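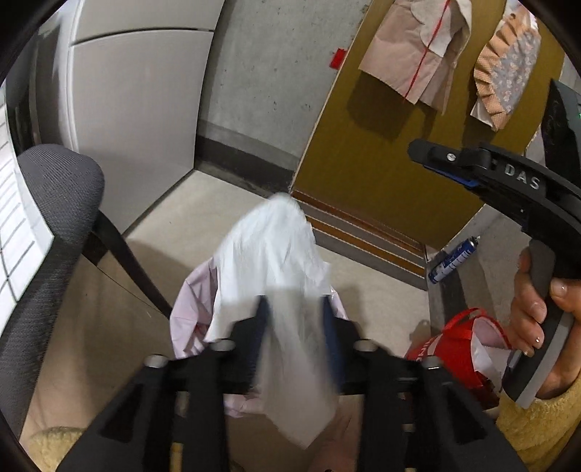
White cloth, with a pale pink garment behind it.

Garment Care Assistant (full time)

Jullberg Costume and Linen Hire, Dostholm
Department: Care and Repair
Reports to: Workroom manager
Hours: 40 per week
Apply by: May 23, 2022

About us

Jullberg rents costumes, formal wear and table linens to theaters, schools, caterers and private customers. We have been in Dostholm since the business began and moved into our current building at 186 Rutkowska Street when the old one got too small. Last season we supplied clothing for over 115 productions, most of them school and community shows. The rest of our work is weddings, banquets and a small amount of film rental.

Everything that goes out comes back, and everything that comes back has to be checked, cleaned, mended and put away before it can go out again. The Care and Repair department does this work. One of our assistants left in April for a sewing job with a touring company, and we are looking for someone to fill the position.

The work

You will spend most of your day on your feet in the workroom. Returns usually arrive in the morning. You check each order against its packing slip, go through the pockets, look over every piece for stains and damage, and write up a tag for anything that needs attention. After that the work depends on the season. In spring it is mostly prom and wedding orders. In the fall and before the holidays it is mostly theater.

Regular duties include:

Unpacking and checking returned orders
Sorting by fabric, color and cleaning method
Running the washers and dryers, and hand washing delicate items
Spot cleaning, including makeup on collars and cuffs
Steaming and pressing
Simple repairs: buttons, hooks and eyes, hems, popped seams
Entering the condition of each piece in Zindelero, our stock system
Hanging or boxing finished items and returning them to the right rack or shelf
Helping to pack outgoing orders when the front office is busy

Larger repairs and alterations go to our two stitchers. You will not be asked to do fittings, though you may be asked to carry clothes to and from the fitting room.

What we need from you

Experience with laundry, dry cleaning, alterations or wardrobe work is useful. A year or more in any of these will count in your favor. We will also consider people who have learned at home, as long as you can sew on a button so that it stays and can read a care label.

You should be careful with details. A gown put back on the wrong rack can be as hard to find as one that was never returned, and our racks hold a lot of gowns.

You need to be able to stand for long periods, climb a step stool and push loaded rolling racks between the workroom and storage. The workroom is warm in summer when the presses are on. We use detergents and stain removers, so tell us if you have a skin or breathing condition and we will talk about what can be changed.

You do not need to know Zindelero before you start. It takes most people a few days to learn the basics. You do need to be comfortable typing and using a barcode scanner.

Pay and benefits

The position is paid hourly, with overtime at time and a half. The rate depends on experience and will be given to you before the interview, so please ask for it if we forget. Health insurance starts after the trial period. Paid vacation builds up from the first day. Staff can borrow costumes free of charge for personal use, except during October.

Some Saturday work is needed in the busy months – usually a half day, planned ahead and shared among the department.

How to apply

Send a resume and a short letter to the workroom manager at the address above, or bring them to the front office during opening hours. In the letter, tell us what kind of garment or linen work you have done and when you could start. A page is enough. Photos of sewing or mending you have done are welcome but not required. Please don't send original garments.

We plan to interview five people. Each interview includes a short practical test: you will sort a mixed bin, press a shirt and mend a seam. We supply all tools and materials, but you may bring your own thimble or scissors. The test is paid at the starting rate.

Applicants who are not called for an interview will get a letter or email from us. If you applied for the front office position last year, you are welcome to apply for this one too, but we will need a new letter.

Jullberg is an equal opportunity employer. The workroom and restrooms are on the ground floor, and there is a bus stop across the street.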